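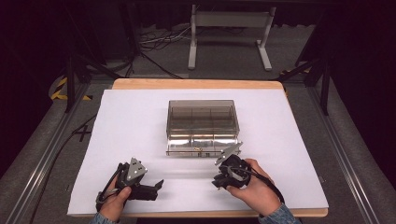
Sorting small parts, second attempt

28 August 2020

In March I moved all my loose hardware into one large drawer unit from Mernum. It lasted until summer. The drawers were too deep for anything under M4, and whatever was at the bottom stayed there. I have now gone back to flat compartment boxes with hinged lids, the kind sold for beads and fishing tackle.

The requirement is simple: one layer of parts per compartment, visible without opening the lid. A transparent lid does this even when it is tinted. The gray ones cut some light but you can still make out the dividers, and the contents too if they are brass or zinc plated. Black oxide screws against a gray lid are harder. Those get a label.

Clasps matter more than I expected. I had a set of Shawky boxes with molded plastic latches, and 6 of them cracked at the hinge line within a year. A small gold-coloured clasp centered on the front edge has given me no trouble so far. The drawback is that it holds at one point only, so a long lid can bow slightly at the corners. If the dividers are a little short, washers will travel between compartments when the box is stored on its side. Store it flat.

For the sorting itself I put a large sheet of white paper over a board. Small dark parts show up on it at once, and at the end you can lift two edges and pour the leftovers back into a jar. Colored paper is worse. Bare wood is worse again, particularly for brass. A board with rounded edges is kinder to the paper when you fold it over the side.

Order of work, for a mixed jar:

Magnet first, through a plastic bag. This separates steel from brass, nylon and most stainless.
Then by thread, using a gauge plate for anything doubtful.
Then by length, in 2 mm steps up to 20, then 5 mm steps.
Washers last. They are dull and can be done while listening to something.

The Nukidlow jar, which I bought as a mixed lot, was listed at 2000 pieces. I did not verify this. I did count the M3 screws, as I wanted to know whether to order more, and there were 522. I will not be ordering more.

Labels are on the underside as well as the lid. Prediron tape in the 9 mm width has stuck well to smooth plastic - less well to anything textured.

Still to do: springs, and the circlips.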